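Surtitles belong in the design budget

By Maribeth Espiritu
07/02/2021
56 shares | 3 comments

Most theatre companies that perform in more than one language treat surtitles as an administrative cost. The line sits next to programme printing. The work is given to whoever is free in the final week, and the screen is hung wherever the lighting rig leaves a gap. I think this is a mistake, and a cheap one to correct.

I operated titles for Trestberg, a touring musical in two languages, on its last run before the closures. The show has 2421 title slides. The house at Ziltidby seats 376, and the screen was fixed above the proscenium at a height which the front four rows could not read without tilting their heads back. Those rows were sold at full price. The set designer had not been told there would be a screen. The director, Huenchumán, learned of its position at the technical rehearsal, by which time the bar could not be moved.

A title has two variables that matter: how many words it holds and when it appears. Length is easily measured. A slide of two short lines can be read in a few seconds, and anything longer takes the eye off the performer for the whole phrase. Timing is harder. A title shown early gives away the joke, and the laugh arrives before the actor has spoken. A title shown late makes half the audience laugh over the next line. In sung passages the score fixes the cue and the operator follows the conductor. In spoken passages the operator follows breath, and that can only be learned by attending rehearsals.

Under the usual arrangement the operator attends two rehearsals. On Trestberg I attended two and asked for more. The reply was that titles were not a creative department.
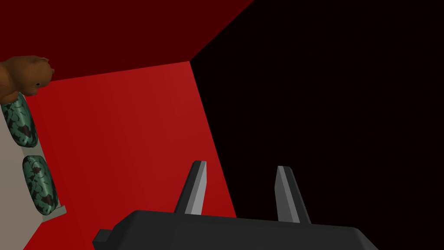 Who should decide where the screen goes?

The set designer, at the model stage, with the title operator in the room. Position affects sightlines, colour and the darkness of every blackout, and all three are design matters.

There is a fair objection. Titles built into the set can look clever for ten minutes and then become a nuisance. I saw a production of Atard in which the text was projected on the back wall at a different point for each character. By the interval I had lost track of two of them. Integration is no guarantee of legibility, and a plain screen in the right place would have served that show better. Even so, the designer of Atard had at least considered the matter and could be held to account for the result.

My proposal is modest. Put titles in the design budget. Contract the operator for 30 hours of rehearsal before the technical period. Credit the translator on the same page as the lyricist, given that a large part of the house will hear the lyricist only through the translator's choices. Test the slides from the worst seat, with the stage lit as it will be in performance.

The theatres are dark and schedules for the reopening are being drawn up now. Anyone planning a bilingual production should settle the screen position before the set goes to the workshop in March.

3 comments

rowf_left
I sat in the front stalls for Trestberg and gave up on the titles before the second song. Good to know the designer wasn't told.

Pell
Disagree about Atard. The moving text was the best part of it. You did need to sit fairly far back.

stagedoor_k
Agree on rehearsal hours. Who pays for them on a small tour, though? Our entire design budget wouldn't cover it.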